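Chapter 4
Sorting by Hand: What Counts as the Same?

Ask four people to sort a pile of snack bars and you'll get four systems, plus an argument. One person goes by color, one by size, one by flavor. The last goes by what she'd like to eat, and her tray fills up fastest.

A sorting rule has to be settled before the first bar is moved. Cárdenas calls this "the dull five minutes," and most sorting trouble begins when they are skipped.
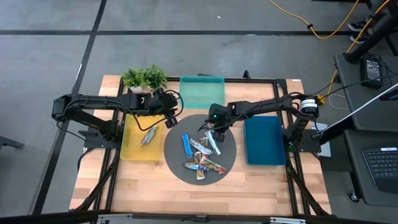 Wrapped bars overlap on a round gray mat, with a yellow tray, a teal-green tray and a blue one set around it. A single bar lies in the yellow tray. What rule would put it there? Its wrapper is red, white, and blue, so "one color per tray" is already in difficulty - and the mat holds more wrappers just as undecided.

In this chapter we write rules that survive mixed wrappers, short bars and tired sorters. Section 4.1 begins with size. Color waits until page 91, by which time you may have gone off it.

Key terms: category, tie-break rule, remainder tray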